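Workspace rules for handheld gripper recording – what do you enforce?

Started by stondow_sam

stondow_sam
Our group is putting together a one-page set of rules for people recording desk tasks with handheld grippers, and I've been handed the pen. We have 12 operators across two rooms and right now everybody does it their own way. My draft so far:

Clear walking area before the first take.
Cables off the floor or taped down.
Both marker cubes wiped and checked at the start of every session.
Break after every 20 takes.
Tidy the background.

The last one already started a fight in our chat, so I figured I'd ask here before I print anything. What have I missed, and what's silly?

gantry_goose
Take out "tidy the background" or at least say what you mean by it. We had that line in our sheet at Clonton and people went nuts with it. One guy was straightening books between takes! Then the policy saw a normal office with a jacket on a chair and fell apart. I'd much prefer rules for the work surface and the floor, and leave the rest of the room alone.

pm_bitach
Gonna disagree with goose a bit. There's clutter that's good for your data and there's clutter you step on. I walk backward a lot with the grippers out in front of me and my eyes are on the jaws the whole time, so anything at ankle height might as well be invisible. Our rule at Bitach is that the floor gets cleared as far as you can reach with both arms out, plus one step back. Shelves, side tables, whatever's against the wall, leave it.

I'd also split your cable rule in two, because "off the floor" gets ignored the minute somebody needs to plug something in. Ours says nothing hangs off the front edge of the desk where you stand, and nothing crosses the spot where your feet go. Short enough that people remember it. 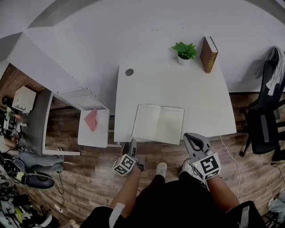 And the thing I'd put at the very top is the start pose. Feet planted, both grippers up over the front of the desk, both cubes facing the headcam, hold for a slow breath, then go. We lost a whole afternoon of takes once because people hit record and lunged straight for the object – tracking never got a clean look at the left cube. Since we wrote the pose down I hardly ever throw out a take for that.

drift_and_error
Agree on the start pose. Don't agree on taping cables, we tried it and the tape peeled up and was worse than the cable. Route them behind the desk, that's what the grommet hole is for.

Also nobody has mentioned shoes. Closed shoes, flat soles. We had someone in flip-flops drop a gripper on their toes and there was paperwork.

stondow_sam
Ha, ok, shoes going in. Splitting the cable rule too. pm, what do you do about objects on the desk? Do you fix their positions?

pm_bitach
No, I move stuff every few takes, just a hand's width or a quarter turn. The written rule is "move at least one thing you aren't going to touch." Otherwise the plant lives in the same corner for 4000 takes and you've taught the model where the plant goes.

gantry_goose
See, that's my point about the background, you're saying the same thing!

pm_bitach
I said a BIT, goose.

svitlana_h
Svitlana Holovko here, I do data review for Dmytriv. From the review side, please add a rule about personal stuff. Mail, name tags, open notebooks with somebody's handwriting in them. A blank notebook is fine, I love a blank notebook. I went through a batch of 4000 clips in September and the slowest part by far was flagging pages I could read. Put it in the setup check and it takes the operator five seconds.

I'd question the 20 takes, though. Twenty pick-and-places is nothing, twenty rounds of folding laundry is a sore wrist. Make it minutes.

drift_and_error
Minutes, yes. And let people stop early without having to ask.

stondow_sam
Changing it to minutes. Going to leave the background line out completely and see who complains. Will post the new version once both rooms have tried it for a week.

gantry_goose
Put the start pose on a separate sheet and stick it up at eye level, our people never look down at the desk card once they're wearing the rig.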